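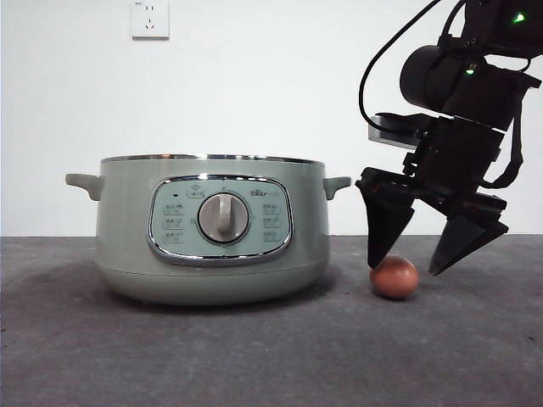
Plilum Task Runner: Frequently Asked Questions

What does Plilum do?

Plilum runs manipulation tasks on a single arm with a two-finger gripper. It takes camera images and joint readings, asks a policy or a planner for the next motion, checks that motion against limits, and sends it to the arm. It also writes a log of each run. It does not train models. For training we use Paso, which reads Plilum logs directly.

Do I need both a fixed camera and a wrist camera?

No, but most tasks with small or fragile objects go better with both. The fixed camera gives the planner the layout of the table. The wrist camera is used for the last part of the approach, when the fingers or the object hide each other in the fixed view. If you only have one, set camera_mode to single and expect to raise the approach height.

My camera times don't match. Does it matter?

Yes. Plilum pairs images by timestamp and drops any pair more than 30 ms apart. If you see "stale pair" in the log, check that both cameras are on the same clock before you change anything else. Raising the limit hides the warning and makes grasps drift to one side.

How do I set grip force for an egg?

Use the fragile profile. It closes the fingers at low speed and stops on contact instead of going to a set width. Width presets don't work for eggs, which vary too much in size. Start with the profile as shipped and change one value at a time. The two that matter are close_speed and contact_threshold.

Why does the planner refuse a grasp next to a pot or bowl?

Usually the finger path crosses the padding around the larger object. Side handles are the common cause, as the default collision shape is a plain cylinder that includes them. You can load a mesh, or add the handles as separate boxes and shrink the cylinder to the body. The second way is faster to plan with and good enough for most kitchen tasks. 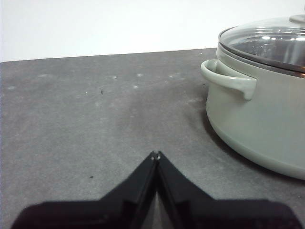

Glass lids are a separate problem. Depth readings on clear glass are patchy, and the reflections move as the wrist moves, so the surface can seem to jump between frames. Mark the lid as a known object with a fixed height above the rim, and turn off depth updates inside that region. Please don't fill the holes by smoothing. We tried it in May and the arm planned straight through the lid.

Can I stop a run partway through?

Press space in the console. The arm holds position and the gripper keeps its current force. Press space again to resume, or q to end the run and save the log.

How many demonstrations do I need?

It depends on the task. A plain pick and place on our bench settled down at 70 demonstrations. The largest set we have trained on has 1,517, and it covers 7 tasks.

Where do I report a bug?

Send the log folder and your config file to Birthe Blöndal. Questions about the Kvaran driver go to Þröstur Steinarsdóttir. Cleltum controllers are not supported in this release.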